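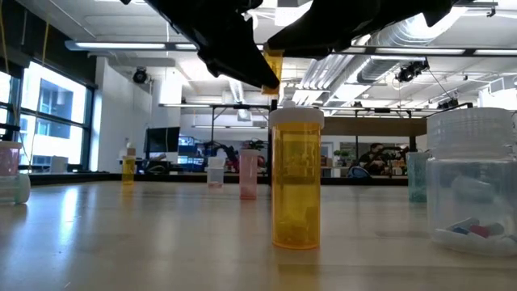 Amber pill bottle, white cap.

Vasilakis Pharmacy, Trullmont
Repeat prescriptions and deliveries: your questions
Page last changed 2021-09-23

How early should I order my repeat?
Seven days before you run out is ideal. Two days is possible if the surgery is in a good mood. Ordering on the evening you swallow the last tablet is a popular choice and we can't recommend it.

Can I order by phone?
No. We tried it, and Angeliki Politis spent most of a winter on hold to people who were on hold to her. Use the order form on this site, or tick the items on the paper slip and post it through the slot by the door. The other slot is for the flat upstairs, and they are very patient people.

You say it's ready. Why isn't it ready?
The text message goes out when the surgery sends us the prescription. We then have to find the medicine, check it, label it and check it again. Give it 4 hours after the text. We have asked Umow, who run the messages, to change the wording from "ready" to "received". They have said it is on their list.

My tablets are a different colour this month. Have you poisoned me?
We try not to. Different makers produce the same medicine in different shapes and colours, and we buy what the wholesaler has. Check the name and strength on the label against your last lot. If they match, carry on. If they don't, or you feel unwell, ring us before taking any more and ask for the pharmacist. 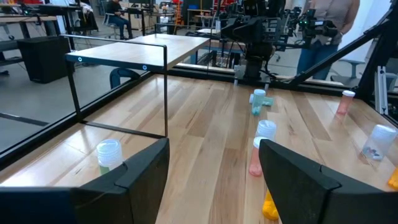 The same goes for size. We know the new ones are bigger and taste of chalk. Please don't crush them without asking, as a few medicines are made to dissolve slowly and stop working properly if you take a rolling pin to them.

Do you deliver?
Yes, free, to anywhere in Trullmont and up the hill as far as Hidon. Grigoris Spanos does the round in the afternoon. He can't give you a time, because the time depends on tractors.

Can he leave it in the porch?
No. Nor under the pot, in the recycling box, or with the dog. Medicines have to be handed to a person. If you're out he'll leave a card and bring the bag back here, where it will wait for you.

How long will you keep my bag?
Four weeks, and then the contents go back on the shelf and the paperwork begins. Last December we had 327 bags waiting behind the counter, which is a small counter.

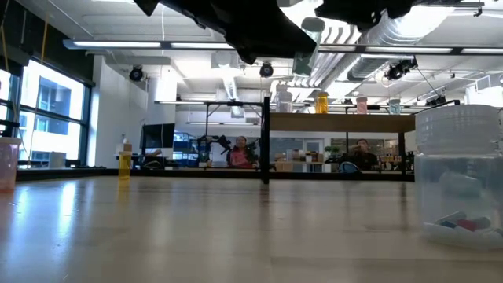 If you no longer need something on your list, leave it unticked. It won't be struck off as a punishment. Your doctor can put it back at any time, and in the meantime we get to see the floor.

What can I bring back?
Any unwanted or out-of-date medicines, in their original packets if you still have them. We can't reuse them, however unopened they are, and we can't refund you. Needles go in the yellow sharps bin, which we can supply. Batteries, spectacles and half a tin of paint have all been offered and declined.
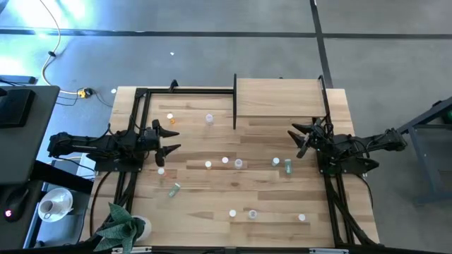
Small cups, caps and bottles on a wooden tabletop.

I can't get the lid off.
Ask us for a plain cap, and we'll put a note on your record so you get one each time. Keep those bottles well out of reach of visiting grandchildren.

Who do I complain to?
Despina Mitsotakis-Vlachou, the manager, in writing or at the counter. She replies to everything, sometimes at length.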